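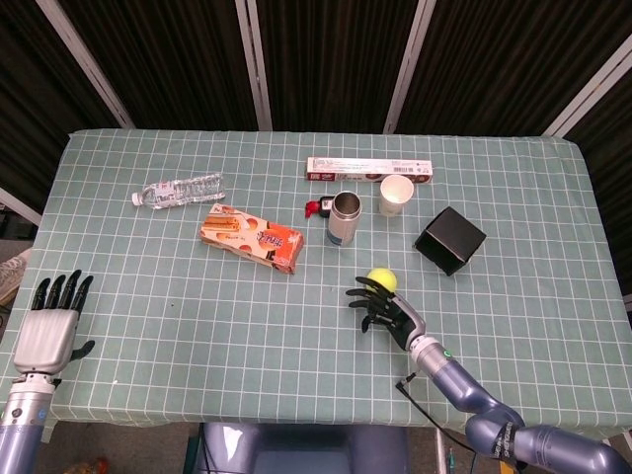 Chapter 9
Finding the Center

Every circle has a center, and most circles in daily life have lost theirs. The compass makes its little hole, somebody draws the circle, and then the paper gets cut out, the table gets sanded, the plate comes from a store. What you are left with is a perfectly good edge and no idea where the middle went.

Most people deal with the problem by squinting. Squinting is fast and cheap, and it produces clocks whose hands come closer to the 2 than to the 8. In the workshop at Plisari where Stela Lungu taught drafting, a board hung by the door with the students' best guesses marked on it, one pencil dot each, all for the same circle. It looked like a case of measles. The true center had no dot on it.

We can do better with a compass and a straightedge, both of which you have been carrying around since Chapter 3 and may by now resent.

What you should already know

You will need the perpendicular bisector of a segment. If the phrase brings up only a vague feeling of arcs, go back and draw a couple before reading further. You will also need the fact that every point on a perpendicular bisector is the same distance from both ends of the segment. We proved it earlier, at what some readers felt was unreasonable length. It is about to earn its keep.

Words for the chapter

Chord: a segment joining two points on a circle.
Diameter: a chord that passes through the center.
Radius: a segment from the center to the circle, or the length of that segment. Mathematicians use one word for both and expect you to cope.

9.1 The two-chord method

Draw a circle by tracing a jar lid. Do not use your compass for this part, or the hole will give the answer away and you will spend the next ten minutes pretending not to see it.

Draw any chord. Construct its perpendicular bisector and extend it until it crosses the whole circle. Now draw a second chord, not parallel to the first, and do the same again. The bisectors cross at one point, and that point is the center.

The reason takes less time than the drawing. The center is equally far from every point on the circle, so in particular it is equally far from the ends of your first chord. It must therefore lie on the first bisector. By the same argument it lies on the second. Two different lines can cross only once, so there is just one place left for it to be.

A word about choosing chords. In theory any pair will do, provided they are not parallel. On paper, a pair that is nearly parallel gives you bisectors that cross at a very thin angle, and the crossing turns into a gray smear in which several centers could live comfortably. Make the chords long and set them close to a right angle with each other. Sharpen the pencil, too.

Try it

1. Find the center of your traced circle. Set the compass to the radius and redraw the circle over the old one. Where do the lines part company?

2. Trace only part of the lid, so that you have an arc. Does the method still work? How short can the arc get before you stop trusting the result?

3. Draw two parallel chords and bisect both. Explain what you get, and why it is no help on its own.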